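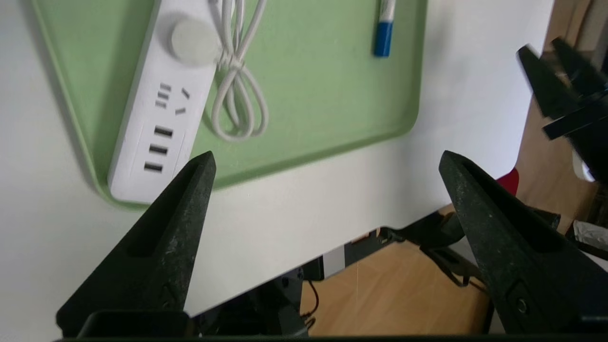

Ich spreche heute über den Waffenstillstand von Pandey und darüber, warum er auf dem Papier hält und im Alltag der Leute am Fluss kaum ankommt. Der Text des Abkommens hat 22 Artikel. Die meisten regeln Abstände, Geschütze, Beobachtungsposten. Strom kommt in einem einzigen Artikel vor, und damit fange ich an. Man denke an eine gewöhnliche weiße Steckerleiste, runder Knopf, darunter eine Steckdose und drei USB-Buchsen. Wer in Narnine wohnt, lädt daran sein Telefon, und wenn das Telefon leer ist, kommt auch keine Warnung mehr an. Die Leitung, an der das alles hängt, führt über den Tarkari, und das Umspannwerk steht auf der anderen Seite, in Romside.

Kurz zur Lage, für alle, die die Karte nicht im Kopf haben. Narnine liegt am Westufer, Romside am Ostufer. Vor dem Krieg war das ein Verwaltungsbezirk mit einem gemeinsamen Wasserverband und einem gemeinsamen Stromnetz. Die Kontrolllinie folgt jetzt dem Fluss, auf 112 Kilometern. Es gibt 2 Übergänge, einen für Fahrzeuge und einen für Fußgänger. Der für Fahrzeuge ist am Sonntag geschlossen. (Hier Karte zeigen, auf die Brücke hinweisen, weiter.)

Erster Punkt: Was das Abkommen leistet. Das muss man fairerweise zuerst sagen. Seit der Unterzeichnung im März ist die schwere Artillerie aus der Zone abgezogen. Beide Seiten melden Verstöße an die gemeinsame Stelle in Pandey, und sie tun das inzwischen auch dann, wenn die eigene Seite geschossen hat. Die Schulen in Narnine haben wieder Unterricht, vorerst am Vormittag. Wer vor einem Jahr dort war, weiß, was das bedeutet.

Zweiter Punkt: Was fehlt. Artikel 17 verpflichtet die Parteien, die Versorgung der Zivilbevölkerung "nicht mutwillig zu unterbrechen". Das Wort mutwillig ist das Problem. Wird die Leitung abgeschaltet, heißt es in Romside, es handle sich um eine Wartung. Das lässt sich von Westen aus nicht prüfen, und die Beobachter haben kein Recht, das Umspannwerk zu betreten. Sie dürfen bis ans Tor. Umgekehrt hält Narnine das Wehr am Tarkari und kann den Wasserstand für die Felder am Ostufer senken. Auch dort ist von Wartung die Rede. Beide Seiten haben also ein Druckmittel, das unterhalb der Schwelle des Abkommens liegt, und beide benutzen es.

Ich will das nicht gleichsetzen. Der Angriff ging von einer Seite aus, und daran ändert ein Streit über ein Wehr nichts. Für die Frage, wie man die Zone verwaltet, muss man trotzdem beide Ufer ansehen. Wer nur über Schuld redet, bekommt am Ende keinen Zugang zum Umspannwerk.

Dritter Punkt: Die Beobachter. Die Mission hat etwa 40 Leute im Einsatz. Sie fahren am Tag und in Zweiergruppen, nachts stehen die Fahrzeuge. Für eine Zone dieser Länge ist das wenig. Die Berichte sind sorgfältig, aber sie zählen Schüsse, und eine Abschaltung ist kein Schuss. In der Statistik sieht ein Winter ohne Heizung deshalb aus wie ein ruhiger Winter. (Pause. Falls jemand nach Drohnen fragt: Überflüge sind nach Artikel 9 nur mit Zustimmung beider Seiten erlaubt, später ausführlicher.)

Vierter Punkt: Was man ändern könnte. Ich schlage keine Neuverhandlung vor. Sobald der ganze Text wieder auf dem Tisch liegt, geht es um den Status von Romside, und dann dauert es Jahre. Möglich wäre ein technisches Zusatzprotokoll zu Artikel 17. Darin müsste stehen, dass jede Abschaltung und jede Absenkung am Wehr vorher in Pandey angemeldet wird, mit Dauer und Grund. Dazu ein Zutrittsrecht für Ingenieure beider Seiten, begleitet von der Mission. Und die Meldungen müssten veröffentlicht werden, auch in den Orten selbst, als Aushang, weil viele dort den Behörden im Netz nicht trauen.

Einwand, der sicher kommt: Damit erkennt man die Verwaltung in Romside an. Antwort: Nein. Ingenieure haben auch während der Kämpfe miteinander telefoniert, sonst wäre das Netz längst zusammengebrochen. Das Protokoll kann ausdrücklich festhalten, dass es den Status nicht berührt. Solche Klauseln sind üblich.

Zweiter Einwand: Wer zahlt die Leitung? Sie ist alt, und ein Teil der Masten steht in vermintem Gelände. Hier habe ich keine fertige Antwort. Ein Fonds der Geberländer wäre denkbar, aber die wollen erst Sicherheit, und die gibt es erst mit der Räumung. Ich würde mit dem Abschnitt an der Brücke anfangen, der ist geräumt.

Wenn die Zeit knapp wird, den dritten Punkt kürzen und den vierten ganz bringen. Danach Fragen, zuerst aus dem Saal, dann die schriftlichen.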